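Since August I have a new job, and several people asked me what I do there all day. My mother thinks I repair robots. My neighbour Houshang Soltani thinks I play games. He is a little closer to the truth, so I will try to explain it properly in this post.

I work at Plandden, in the Bolwood building, on the floor where the lift does not stop. My task is to show a movement with my own hands, while the position of the hands is recorded, and later the people in the software group use the recordings to teach a robot the same movement. I do not write any program. I pick up a thing, I put it in another thing, I say "done", and I start again.

Before this I worked nine years in a bakery, at the packing table. I was sure that my hands knew everything about picking up and putting down. In the first week I learned that I knew nothing about it, or at least that I could not explain what I knew.

The gloves are the first difficulty. On the back of each hand there is a controller, the same type that people hold when they play in virtual reality, but we do not hold it, we wear it. It must not move on the hand. If the strap is loose, the recording says that my hand is in one place while my fingers are in another place, and such a recording is thrown away. If the strap is too tight, after one hour the fingers become slow. I found my own position for the strap only in the third week, and I am still a bit proud of it.

The second difficulty is that I must be slow and also natural. Hooman Hashemi, who trained me, repeated this many times, and I did not understand how a person can be both. When I tried to be slow I moved like an old actor in a silent film. When I tried to be natural I was finished before I had thought about it. He told me to imagine that I am setting a table while a child sleeps in the next room. This helped me more than all the written instructions.

This month our task is called "small things and bowls". There are dice, and there are cups and bowls which must end up inside each other or next to each other, as it is written on the list. It sounds like a game for the kindergarten. But a small die is a terrible object for a gloved finger, and a shiny bowl wants to slide away when you only touch its side.

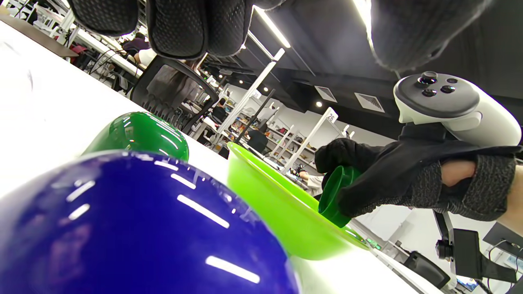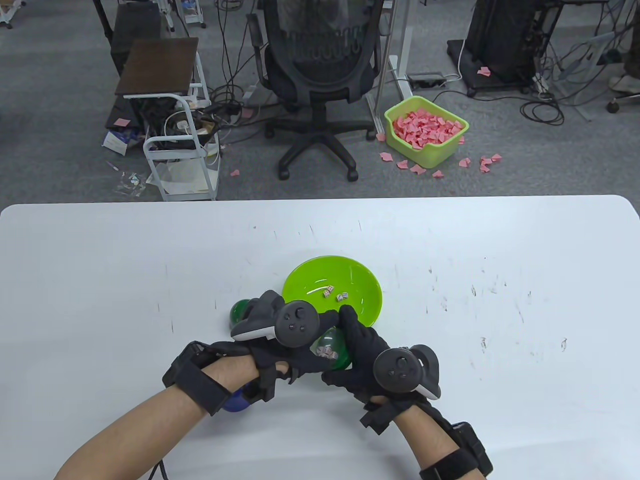
I must write also about the mistakes, because I think they are the most interesting part. At first I believed that a mistake is a bad thing and that I have to stop and begin again. Now the rule is different. If I drop a die, I continue, I look for it with my hand, I take it again and I finish the task. The software group wants to have these repairs in the recordings, so that the robot will know what to do when its own grip fails. Only if something falls on the floor do I stop and mark the recording as bad.

One more thing which surprised me: the hands should not always do the same. I have a strong habit to take everything with the right hand and to hold the bowl with the left. For the first ten days nobody corrected me, and then Hooman showed me a robot that had learned from my recordings. It did everything with the right arm, even when the object was lying directly beside the left one. The poor machine stretched across the whole table. I recognised myself immediately and I was ashamed! Now I change hands when the list says so, and at home I caught myself stirring the tea with the left.

We record a lot. On the shared list my name stood beside 1017 recordings last time I looked, and the goal for the whole group is 3000 for this task. Some colleagues listen to music in one ear. I prefer not to, because then I start to move in the rhythm, and Hooman says he can see it in the curves.

The eyes get tired sooner than the arms. After a long series I go to the window and look at the sign of the Heydari furniture shop across the street until the letters are sharp again. Then I drink water, I stretch my fingers one by one, I put the gloves back on and check the straps twice.

Houshang asked me if I am not afraid that the robot will take my work. I told him that at present it needs about a minute to take one cup, and sometimes it lets go too early. When it does, I feel a little sorry for it, and I also try to remember if I ever let go like this myself.

Next month we will begin with cloth. I have seen the list already, and there are napkins on it. In the bakery I folded paper bags very fast, so I had good hopes, but Hooman only laughed when I said this. I will write again when I have folded the first series.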